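Velell Begins Side-by-Side Gripper and Camera Trials at Ristside

RISTSIDE, 13th June - Velell has begun a new round of trials comparing gripper settings and camera positions on its two-arm robot station. The work forms part of the Cliltent program, which studies how robots handle light, clear containers of the kind used in drink service.

The trials will run for 12 weeks. In each session, the two arms work over a shared table with clear plastic cups and a black tray. Closing force, finger opening and approach height are changed one at a time, and every grasp is recorded from the fixed view as well as from cameras on the wrists.

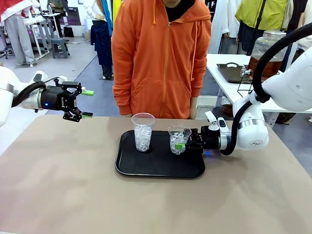
A thin cup tells you more about a gripper than a steel block ever will, one reader of the program's spring notice wrote, asking that Velell publish the failed grasps along with the good ones. Velell has agreed to do so. Crushed cups, slips and missed approaches will be listed in the same tables as completed lifts.

Clear cups were chosen for a practical purpose. Their walls bend under light pressure, and their edges can be hard for a camera to find against a bright room. The contents also shift when a cup is lifted, so a grip that holds at the start of a motion may not hold at the end of it.
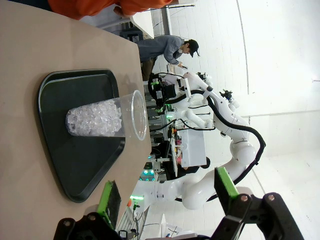 Velell Office of Communications

The plan calls for 3590 recorded grasps. An earlier round, completed in October, used 175 grasps and a single camera position. Reviewers at Guerra, the firm that checks the program's test methods, advised that the earlier set was too small to separate the effect of the camera from the effect of the gripper settings.

Under the new plan, each combination of settings is repeated 30 times before any change is made. Operators reset the cup and tray by hand between runs. They also note any liquid left on the tray, as a damp surface can let a cup slide before the fingers have closed.
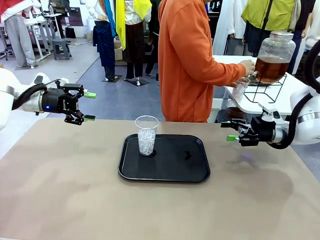 Camera Position Under Review

The second part of the study concerns where the robot should look from. A fixed camera keeps both arms and the tray in view, but an arm can block the cup at the moment of contact. A wrist camera stays close to the fingers and shows the gap between them, though its view turns with the hand and must be corrected by the controller.

Three control setups will be tested: fixed camera only, wrist cameras only, and both together. The same cup positions will be used for each. Velell expects the combined setup to be slower to respond and has asked Guerra to review the timing records separately.
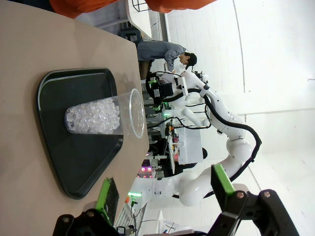 Will the results be open to groups outside Velell?

The full tables and the test procedure will be released once Guerra has finished its review. Video from the fixed and wrist cameras will be available on written request to the Cliltent program office at Ristside.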